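March in Nutlow: Questions We Keep Getting

Last updated March 22, 2025. Will fix and add things as we hear back from the city.

When and where?

Meet at Pettigrew Square, by the bus shelters. Gathering from late morning, moving off at noon. If you're late, walk up Endel Street and you'll run into us.

What's it about?

The death of a man in the holding cells at the Nutlow station in February. His family asked for the custody log and the hallway video. They've had neither. The march is asking for both, plus an investigator from outside the county. Those are the demands. People will bring other signs and that's fine, but the speakers are sticking to these.

Why isn't his name on this page?

Family asked us to leave it off the website. They'll say it themselves from the steps. Please don't post it in the comments, we'll take it down.

Who's organizing?

Nutlow Custody Watch. Réka Kovács is the main contact for the day. Attila Hegedűs is handling marshals and the route. No party is running this. Some will turn up with their banners, ask them to stay toward the back.

Is there a permit?

Yes for the square and the street. No for the bridge. We applied for the bridge and got turned down, no reason given in the letter. So the route stops short of it. Anybody telling you the plan is to take the bridge is not speaking for us.

What's the route?

Pettigrew Square, up Endel Street, left at the library, courthouse steps. 2 miles, mostly flat, one hill by the library. There are curb cuts the whole way except the corner at the old bank, cross over before you get there.

How long will it go?

Speeches should wrap up by 4. Permit runs a little past that but we want the street clear before it does.

I can't walk that far.

Go straight to the courthouse. There'll be chairs on the left side of the steps, near the ramp. Still looking for a couple of drivers to run people up from the square, email if you can do it.

Will the police be there?

Assume yes. We were told traffic officers at the crossings. We were not told about anyone else, and last time there were a lot more than traffic officers. Don't engage. Don't take bait. If an order to disperse is given, marshals will repeat it over the bullhorn and tell you which way to walk.

How do I know who's a marshal?

Orange armbands. There are 20 of them signed up. They're there to keep the crowd together and keep cars out of it, they can't give legal advice, please don't ask them to.

What if I get arrested?

Say you want a lawyer and then stop talking. Write the legal line number on your arm in pen, it'll be on the cards handed out at the square. Don't rely on having it in your phone. Some 4 lawyers have said they'll be on call that afternoon and into the evening.

Can I film?

Yes, public street. Keep filming if something happens but stay back. Try not to post close-ups of faces until after, some folks have jobs or immigration cases to worry about. No livestreaming from inside the group around the family, they've asked for that specifically.

I'm press. Who do I talk to?

Réka. Not whoever is nearest. The family is doing one statement and no interviews, pelase respect it.

Should I bring my kids?

Up to you. The front will be loud. Families usually walk in the middle, there's a marshal assigned there. Agree on a meeting spot before you set off. The library lawn works.

Are the buses running?

Not on Endel Street between noon and late afternoon. The crosstown is being moved over one block. Parking at the square will be gone early so don't count on it.

What about the counter-protest?

We've seen the flyer. Same as with police, don't engage. Walk past. If they get in among us, point them out to a marshal and keep moving.

What if it rains?

Still on. Bring a hood, not an umbrella, umbrellas at the front end up in somebody's eye.

What should I wear and bring?

Layers, it's cold on those steps once you stop moving. Closed shoes. Water, a snack, any meds you'd need if you got stuck over night. ID is your call. Leave out anything glass. Signs on cardboard tubes only, the permit says no wood or metal poles.

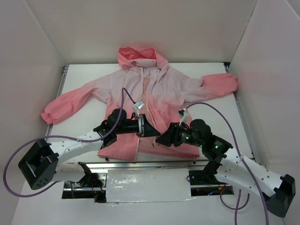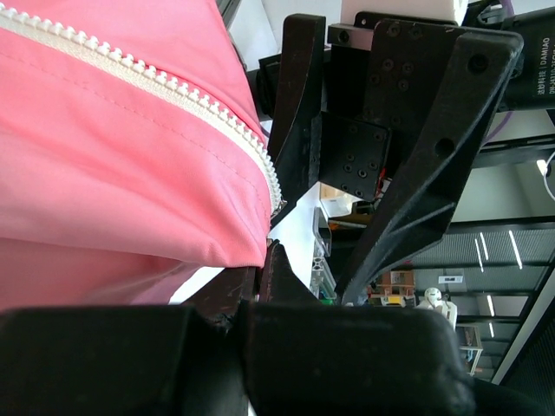 Pink jacket, whole and close up

Is Vova speaking?

Asked every day. Yes, Vova is on the list, second to last, short set, two songs. The family goes last.

Can I donate?

Cash bucket at the chairs. It goes to the funeral costs first, then legal. Nothing online yet, so any link you've seen isn't ours.

My question isn't here.

Email us. Slow replies this week, sorry.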